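Home Organisation for Small Spaces
Session 4: Baskets, small things and the tidy table
Course notes, Ralthorpe evening class (Wednesday group)
Tutor: Tianyou Tan

Welcome back, everyone, and thank you for bringing in your odds and ends last time (I am still thinking about the drawer of single curtain hooks). These notes cover what we talked through in the second half of the evening, plus a few bits I ran out of time for, as I always do.

We began with the question of what a basket is for. It sounds a silly thing to ask, but so many of us buy one because it looks nice on the shelf at Plastport and then go home to find something to put in it. I would much rather you did it the other way about. Put the things out on a table first, on a plain cloth if you have one, have a good look at them, and only then choose the basket. A white or pale cloth is best for small toys and blocks, as the colours stand out and you are less likely to sweep something up with the crumbs!

For the practice exercise I ask you to use just a few pieces and one low, open basket. Start with the basket empty and set to one side of the toys, with some clear cloth in between. Pick up one piece, put it in, and leave the rest alone until you have let go of it. Those of you with grandchildren will know how tempting it is to grab everything in both arms and tip it in, and there are evenings when that is the right answer, but it teaches you nothing about whether the basket suits its contents.
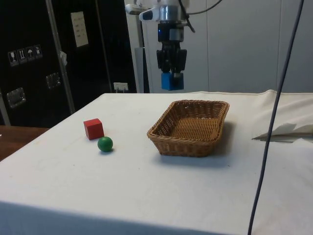

Should the balls and the blocks go in the same basket?
For a small collection they can live together quite happily, so long as the sides are high enough to stop the balls rolling out when somebody carries it. Once you have more than one layer of toys, give the balls a deeper tub of their own.

On woven baskets generally: low sides make it easy for little hands to reach in, and you can see what you have without rummaging. The weave does collect dust and biscuit, I'm afraid. Turn the basket over, tap the bottom, and go over it with a dry paintbrush (a 12 mm one is lovely for this). If you must use water, use a damp cloth and let the basket dry well away from the radiator.

A word about cloths. Smudges are nothing to fret over on a working cloth, but smooth out creases before you start, particularly at the corners, where small pieces like to hide. Mine came from the market at Gurnville and has done 22 of these classes.

For next time, please choose one basket or box at home, empty it completely, and bring a short list of what was in it. We shall be moving on to lids and labels, and I'll have the Ikeda boxes with me for you to try.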